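Javbridge support log
Monday, posted by Dovthorpe bench

Filed under: Grippers & End Effectors > Open tickets

Wrist camera smears on fast moves, Felto fingers fitted

Fault first noticed after we swapped the Huang jaws for the Felto pair. Arm and controller unchanged. Fingers stay sharp in the wrist view, everything on the table streaks diagonally.

09:40 - Checked the camera mount. Both screws tight, no play.
10:15 - Put the Huang jaws back on. Same streaks, so the fingers are ruled out.
11:05 - Found exposure on auto and sitting at 20 ms. Fixed it at two. Picture went dark, so raised the gain.
11:30 - Speed limit on the approach was 700 mm/s. The Huang profile had a lower one and it was not copied across when we made the Felto profile.

Still to do: rerun both sets of jaws at the same speed and exposure, plate and tray in the same places. Until then please don't use the old grasp scores to compare them.

The frame below was saved before any changes, on auto exposure with the jaws open.
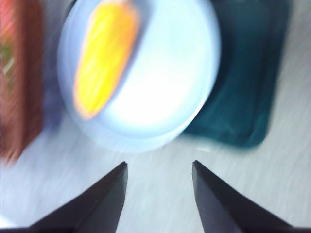 Ticket stays open until the rerun is logged - gain may need to come down again, as the dark settings look grainy on the monitor.

Related tickets
Felto jaws: closing force drifts
Huang profile missing after update
Controller drops wrist camera on restart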